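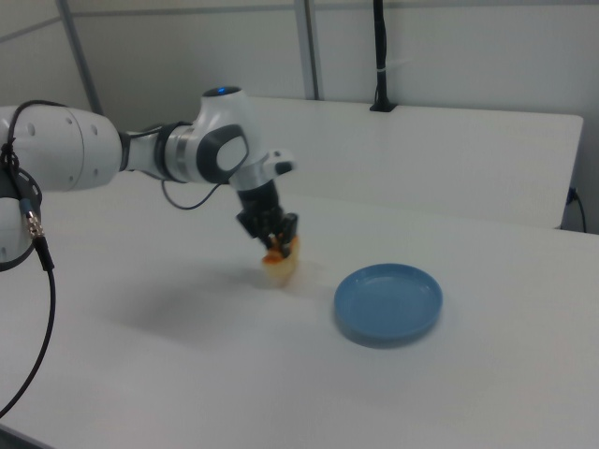 Hi all,

Sorry for the slow reply, I was fighting with the fixed camera mount for most of March. Quoting Tài from last time:

> On the soft-object runs: how are you picking the closing width? We ran Drameo
> out of the box and it squashes anything rubbery. We also see the
> policy let go too early, well before it gets over the target.
> Is that the data or the labels?
> – Tài Ung

Bit of both, I think! We had the same early release with Brulix, and I spent way too long blaming the network. What fixed most of it was boring. We had been marking "release" at the moment the operator pressed the button, and people press early. So I went back and moved the label to the first step where the fingers start to open. I did that by hand for 320 demos (never again) and then retrained with nothing else changed.

Held-out trials, pick up a soft piece and put it on the plate, 40 tries each:

old labels: 22 good
new labels: 33 good

Of the seven that still failed, most were slips during the lift, so that's your other question. For closing width we quit predicting it as one number. The policy now outputs a small step each tick, open a bit or close a bit, and we stop closing when the finger position hasn't changed for three ticks. It's slower, and it does look kind of hesitant, but the squashing is mostly gone. I haven't tried it on anything really slippery.

One thing I can't explain – the model does worse if I add the older Imrie demos, all 643 of them, even after fixing their labels the same way. Maybe the table height? Those were recorded on a different bench and I never wrote down the offset, which is on me. If anybody has mixed data from two benches and got a gain out of it, I'd love to hear how you lined them up.

The relabeling script is in the Clollotine repo under tools. It expects finger position as its own column, so if yours is packed in with the joint angles you'll need to split it out first. Tài, if you send me a handful of your bad runs I can push them through tonight and see where the labels land.

Cheers,
M.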